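Standing desk wobbles at full height, anything I can do?

Asked by Melquiades Barajas
Tagged: home office, desks, furniture

Got a Rallov standing desk secondhand in May. Fine when I sit. Once I raise it all the way my monitor shakes every time I type – enough to give me a headache by lunch. Floor is laminate over concrete. Already tightened the bolts under the top that I could reach. Is it the desk or the floor? Don't want to spend much, paid 60 for it.

Florian Gruber
Had the same thing for 2 years before I sorted it. Probably not the floor, concrete doesn't move. Go in this order:

Take everything off first. Monitor, lamp, all of it. You can't feel where the play is with stuff on top.

Lower it all the way, then do the bolts where the legs meet the feet. Everybody skips those. Mine were hand tight at best. Lie down on the floor and get at them from the side, long foot style legs like these are easy to reach.
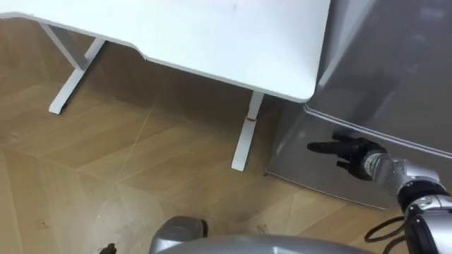

Level the feet. Most have a little screw-in pad at each end. Push down on each corner of the top, if one rocks turn that pad out until it stops. Took me 11 minutes, maybe less.

Still bad? Shove the back edge against the wall with a strip of felt between. Ugly but it works. Also check your monitor arm, a cheap one shakes on any desk.

drutik2974
mine wobbles too, I just keep it lower. around 3 inches down from the max made a big diference

Turham
What Florian said about the feet. Don't overtighten the screws going into the top tho, I stripped one and had to fill the hole and start over.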